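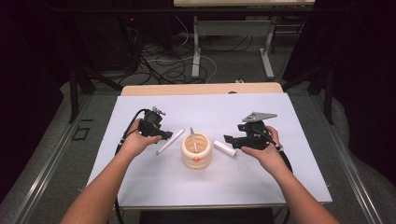
Can you still match a screwdriver to a pry mark after 23 years in an evidence store? Provided the lead was kept dry and the tool wasn't used much afterwards, you can, and we've now got a comparison good enough to send out for a second opinion.

**August 3, 2018, Kaewmanee break-in (the old one), casts and comparison**

Very good day. Writing it up before I forget the order of things.

Background for Lenni, who joins the case on Monday's rota or whenever Usa lets him go: jeweller's shop, rear window forced, lead flashing peeled back from the sill, stock gone, night watchman badly hurt. The original lab kept the strip of flashing and a section of the window frame. No suspect tool at the time. Then in February a toolbox came in from a house clearance at Grisatberg with a ring in it from the stolen stock list, item 448, and everyone got interested again. The flat-bladed screwdriver from the same box is our exhibit 7. The flashing is exhibit 2. I'll use those numbers from here on.

**Casts**

Started with exhibit 2. Beautiful condition! Whoever packed it wrapped it in plain tissue inside a rigid box, and the lead has dulled without going powdery on the marked side. There's a bit of white bloom at one corner, well away from anything we need. Left it alone.

Brown silicone for the casts, the fast-setting sort. First cast had a bubble straight across the best of the striations (my fault, I mixed too hard). Second one came away clean and I could see lines under the ring light without even trying. Kept both, labelled A and B. A is marked as a dud on the bag so it doesn't get picked up by mistake.

**Test marks**

Prapai had the sheet lead ready. Made test marks with exhibit 7 at a steep angle, a middling one and a nearly flat one, both faces of the blade, pushing and pulling. Fresh patch of lead every time. The blade has a chip at the left corner, looking from the handle with the maker's stamp up, and a smaller nick further in.

The steep ones are no use. The lead just tears. The nearly flat ones on face 1 are where it all happens.

**Comparison**

Cast B on the left stage, cast of the flat test mark on the right. Took a while to find the alignment, then I nudged the right stage a hair and the whole run dropped into line. I did say a word out loud. Wide groove from the chip, then the fine cluster, then the gap, then the pair of heavier lines by the nick. Continuous across the divide.

Where it doesn't agree: past the nick towards the right corner the test mark has extra fine lines that the flashing doesn't. Could be later wear on the blade, could be that the corner wasn't touching the flashing fully. I lean to the second, as the mark shallows out on that side, but I can't show it yet. Must go in the report either way.

Didn't tell Nassoro which cast was which. He's doing his own comparison from the coded bags, with two other screwdrivers of the same width mixed in from the reference drawer. He's not to read this page until he's finished. (Nassoro, if you're reading this page, stop.)

**Stuff to sort out**

- Continuity: the exhibit label for the flashing has a signature I can't read between the original lab and the Moltia store. Wichai Yimyam is going through the old movement book. Without that we may have a lovely match and an awkward morning in court.
- Paint flecks in the angle of the blade and shank, dark green. Haven't touched them. The frame section is green too but so is half the street, so it goes to Usa Noiphan for layers before anyone gets excited. I'm a bit excited.
- Nearly out of the brown silicone. Stitano sent the grey last time and it's too glossy under the scope. Reorder brown.
- Right-hand lamp on the comparison scope drifts down if you lean on the bench. Tightened it, still drifts.
- Photos of the alignment saved in the case folder, with the lighting angles in the file notes. Retake the overall one, the scale is tilted.

Tomorrow: more flat test marks with the right corner deliberately lifted, to see if those extra lines drop out. If they do, that's my explanation tested properly. Prapai Boonchu has offered to make them so that the hand pressure isn't mine each time, and I've said yes please.

Exhibits resealed and back in the cupboard, key returned.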